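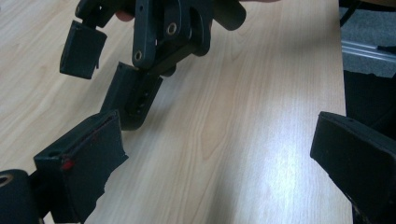
Bevthorpe food scraps: speaker notes
Terence Lambert, regional public works meeting, 21st May

Opening

Good morning. Thank Arvo Lehtinen for the invitation and for moving my slot so I could catch the early train. Say who I am: I run collections for Bevthorpe, I have driven the trucks, and I really love this subject, so somebody please wave at me when I hit the time limit.

Quick show of hands. Who has a separate food scraps pickup at home? Who used to have one and lost it? (Leave time for the second group, they usually have the best stories.)

Where we started

Bevthorpe burned or buried everything that wasn't paper, metal or glass. Wet food went in with the rest. It's heavy, it smells, and we were paying by the ton to haul it over the hill to Sandcombe. Then Sandcombe opened its digester and told us they would take clean food scraps at a lower gate fee than mixed trash. Emphasis on clean!

So the question for us was simple to ask and a pain to answer: could we get people to keep plastic out of the bin?

The pilot

199 households on the Gezer side of town. I picked Gezer for its mix: row houses, a couple of apartment blocks, one long street where the truck has to back up the whole way. If it worked there I was ready to try it anywhere.

Pickup once a week, same morning as recycling. Small bin for the kitchen, bigger one with a latch for the curb. We started in April, before the hot weather, so crews could learn the route with the smell on their side.

By the end of the first month 142 of those households were setting out a bin. I had told the council to expect fewer than that, and I've never been so happy to be wrong in a public meeting.

Pause here. Ask if anyone wants the sign-up letter, I have copies.

What went wrong

Bags. Oh, the bags. People bought anything green with a leaf on it and assumed it would break down. The Sandcombe plant screens out film at the front end, and twice they turned a whole load around. Abundio Beltrán, who was driving both times, can tell you what that does to a morning.

We stopped arguing about labels and went to paper liners or no liner at all. One rule, printed on the lid. Rejected loads since then: none.

Apartments were harder. Shared bins, no names on them, one person drops in a bag of diapers and everybody's effort is gone. Saadet Polat from our outreach desk went door to door in the evenings and found that most people just didn't know which bin was which. We changed the lid color and moved the bins away from the trash chute. Big difference, and it cost us next to nothing.

Tell the melon story only if there's time.

The digester side

Keep this short, Berkay Yaman is on after me and he knows the plant far better. Scraps go in, get ground and mixed with water, sit warm in a sealed tank, gas comes off the top. The gas runs an engine. The leftover goes to farms once it has been tested.

Point out that average time in the tank is 40 days, so what Gezer threw out in the first week was still cooking when people started asking me for results.

Tracking

We log set-outs with Wostevura, which is just a tap on the truck's tablet at each stop. Crews hated it for 14 days and now they complain when it's down. Share the route sheet if asked, leave out street numbers.

Questions I expect

Rats? Latches. Check them at delivery, replace broken ones the same week.
Winter? Scraps freeze to the bin. Newspaper in the bottom helps.
Restaurants? Next on my list, and I'd love to talk at lunch with anyone already doing it.
Cost per household? Handout, second page, bottom table.

Hand over to Berkay. Leave the clicker on the lectern this time.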